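September, just before midnight

Both arms are on the counter at last! I have been saying "next week" since spring, and tonight I got home from the shop at Grisside with the second arm in a laundry tub on the passenger seat, belted in. It sat up straighter than most of my passengers do.

The big job was getting the two of them to stop arguing about where the middle is. Each one has its own idea of zero, and if you start them in the wrong order the left one thinks the counter is a good bit lower than it is. I went through the Grukel notes again (the long ones, with the coffee ring on page 2) and found the line I had skipped every single time: home the far arm first, wait, then home the near one. Did that. No crunch. I did a little dance in my socks.

Servo budget so far is 1,810, and I had sworn I'd stop at 700. Oh well. I've written the real number in the back of the book where I can't pretend I didn't see it. The next thing on the list is proper cable clips, which cost almost nothing, so naturally I keep forgetting to buy them.

The foam fingers are my favorite part of the whole build. I cut three sets in plain gray before this and they all tore at the corners. The yellow is denser and it has a nice slow squish to it. I want to try it with the cutouts a bit shallower, and I want to try it on the far arm too, but one change at a time – I wrote that on the wall at Grisside and I should really write it on my hand.

Ran the Zúñiga routine until the log said 2,110 moves in total, counting everything back to the first arm. Most of those were me waving it back and forth for fun. Slow speed is lovely now, like watching somebody stir soup. Fast speed still has a wobble at the shoulder. I think it's the bracket screws, or possibly the bracket, and I'm hoping very hard for the screws.

Still to do: put Ikatus on the old laptop so I can stop running up and down the stairs, print another bracket with thicker walls, and find the little hex key, which I had in my hand at supper. 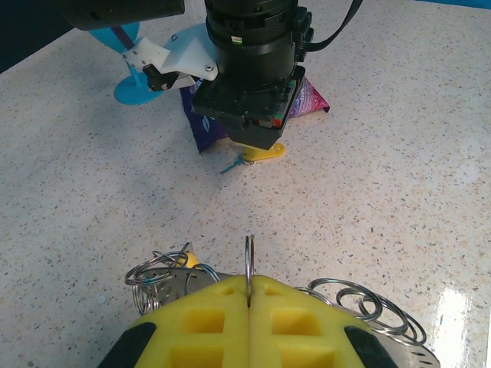 And thread lock, I need thread lock. I'll do the shoulder screws before breakfast, with coffee, and then try fast speed again before I've had time to get nervous about it.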